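Kikcombe Home & Garden Forum > Kitchens > Worktops and Surfaces

Thread: Smears on dark gloss surfaces - what is the actual residue?

Ferrule_62
Posted 20/02/2023

I have a dark grey gloss table, 2,000 mm long, and it has never once dried clear. I have used it since January and have tried the following:

Washing-up liquid and warm water, microfibre cloth.
Shop glass cleaner, paper towel.
White vinegar diluted 1:4.
The Clukasel gloss surface spray that came with it.

All four leave streaks visible at a low angle. From directly overhead it looks acceptable. From a chair, with a window opposite, it looks as if someone has dragged a wet sleeve over it. The supplier says this is normal for dark gloss. I don't accept that as an answer. A streak is a film of something, and I want to know what the film is and how to remove it.

Water here is hard. The last report from the water company gave 380 mg/l as calcium carbonate.

dmarsden
Reply 1

Two separate films, in my experience, and people treat them as one.

The first is mineral. At 380 mg/l every litre you put down and let evaporate leaves its hardness behind. Spread over a table it is thin, but dark gloss shows it because there is no pattern or texture to break it up.

The second is surfactant and grease. Washing-up liquid is meant to be rinsed off. If you wipe it on and wipe it off with the same cloth you have moved the detergent into an even layer, with whatever skin oil was there mixed in. The next wipe disturbs it in arcs.

Vinegar deals with the first and does very little for the second. The spray may well be adding a third, if it contains silicone or wax. Check the back for "shine" or "protect".

Dorothy Marsden

Ferrule_62
Reply 2

The Clukasel bottle says "cleans, shines and protects". So that is probably one culprit.

Current state, after the vinegar wash and a dry microfibre: 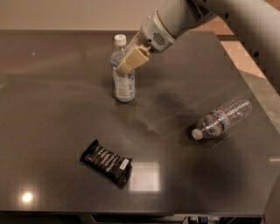
Re: what is the residue?

old_pargeter
Reply 3

Stop using the spray for a start. I fitted kitchens for a long time and most of the callbacks on gloss black and gloss grey were polish build-up. The customer wipes on more polish to hide the streaks and it gets worse.

Method I used to leave with people:

1. Strip once. Isopropyl alcohol and water, half and half, on a folded white cloth. Test a corner first. Do it in strips and turn the cloth to a clean face for each strip.
2. Rinse with plain water, cloth well wrung.
3. Dry at once with a second cloth. Do not let any of it air dry.

After that, plain water and a dry cloth for daily use. Detergent only when there is grease.

kettle_limit
Reply 4

Disagree with half and half as a blanket recommendation. Fine on glass. On acrylic-faced board I would not go near it, as alcohol can craze acrylic, and the cracks often don't show until later when the edge is under stress. Ferrule has not told us what the surface is.

old_pargeter
Reply 5

I did say test a corner.

kettle_limit
Reply 6

A corner test tells you about immediate softening or colour transfer. It does not tell you about crazing a month on. If the material is unknown, start at 10 per cent and see whether it shifts the film. If it does there is no need to go stronger.

Ferrule_62
Reply 7

Material: the paperwork says "high gloss finish, Sikurau range" and nothing else. I have emailed them. It is cold to the touch but so is everything in that room.

dmarsden
Reply 8

Look at the edge with a torch. Back-painted glass has a greenish line at the edge, and you will see a depth between the surface and the colour. Acrylic also has a depth but the edge is clear or tinted to match. Lacquer has none, the colour is at the surface. Tapping it with a fingernail helps if you have a window nearby to compare it with.

On cloths: has the microfibre been washed with fabric softener? Softener coats the fibres and the cloth then lays it on the table. I would put this ahead of the water as a suspect. Wash at 60 with ordinary powder, no softener, and do not tumble dry it with anything that has had softener on it.

Ferrule_62
Reply 9

Yes to the softener. It goes in with all the towels and the cloths go in with the towels.

tarn_end
Reply 10

Following this as I have the same trouble with a hob surround. Question on the rinse water. Has anyone compared tap water with deionised? I can get five litres from the motor shop for very little and it seems the simple way round the hardness.

old_pargeter
Reply 11

Waste of money. If you dry it straight away there is nothing left to evaporate.

dmarsden
Reply 12

Not quite a waste. Drying by hand always leaves a thin wet film that evaporates within a few seconds of the cloth passing. That film carries minerals in proportion to the hardness. At 380 it can be seen on dark gloss. At 38 I doubt anyone would find it. Deionised for the final rinse only is reasonable, and a table needs a cupful.

What I would not do is use bottled mineral water for the purpose, which I have seen suggested. Mineral water is sold with minerals in it. Some brands are harder than a good many tap supplies. The label gives "dry residue at 180 °C" in mg/l, and that figure is what you would be leaving on the table.

Ferrule_62
Reply 13

Update after the first round. I washed three cloths at 60 with no softener, bought deionised water, and found the table edge to be tinted to match with visible depth. Sikurau have since confirmed acrylic. So kettle_limit was right to be careful and I have kept the alcohol at 10 per cent.

Left half: alcohol mix, deionised rinse, new cloth.
Right half: tap water only, new cloth.

The left half was clearly better when viewed from the chair. The right half was better than before but still had arcs. I then did the right half the same way as the left and could no longer tell the two apart. It lasted until the table was used, as you would expect. 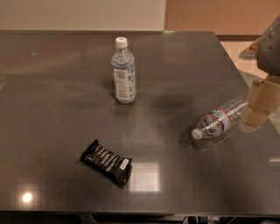 I am now trying to separate the cloth effect from the water effect, as I changed both on the left side and only one on the right. Next weekend I will do the reverse, old softened cloth with deionised water. If the arcs come back then the cloth is the main cause and I can stop buying water.

kettle_limit
Reply 14

Good test. Keep the number of wipes the same on each strip or it will not tell you much. Direction too. Go one way only, parallel to the long side, overlapping by a third. Circular wiping leaves circular marks and the eye picks those out at once.

tarn_end
Reply 15

What about lighting? My hob surround looks perfect in the evening under the ceiling lights and dreadful at nine in the morning. I moved a lamp and half the problem went away without any cleaning at all.

kettle_limit
Reply 16

That is a matter of angle. A thin film scatters a small amount of light and you only notice it against a dark background with a bright source near the mirror direction. Moving the lamp moves the mirror direction. The film is still there.

old_pargeter
Reply 17

But if you can't see it, who cares. People ask me how to stop seeing streaks, and a blind pulled down a foot does that. I'd still take a matt top over any of this. Goodall do a dark matt board that you can wipe with anything.

dmarsden
Reply 18

Matt has its own trouble. Grease fills the texture and you get shiny patches where hands rest, and those are harder to shift than a streak on gloss. I have had both and would not call either one easy.

Ferrule, one more item for your list. Check for fine scratches before you blame residue for everything. Acrylic marks easily, and a scratch pattern from paper towel looks very like a smear at low angle. Breathe on the spot. If the mark fogs over differently from its surroundings and then moves when you wipe, it is film. If it stays in exactly the same place after three cleanings, it is in the surface and wants a plastic polish.

Ferrule_62
Reply 19

Did the breath test this evening. Most of it moves. There are two short lines near one end that do not, and I used paper towel there for weeks. No more paper towel.

A replacement top was quoted at £3,424 fitted, so I will live with two lines.

tarn_end
Reply 20

Which plastic polish, if it comes to that? The one I have is for car headlamps and says not for indoor use.

kettle_limit
Reply 21

That warning may only be about solvent fumes, but read the data sheet before you open it in a kitchen. For acrylic you want a fine water-based polish with no ammonia, used on the scratch and nowhere else. If you do a patch the size of a plate you will see the edge of the patch.

Ferrule_62
Reply 22

Will report back on the cloth test once both strips are done.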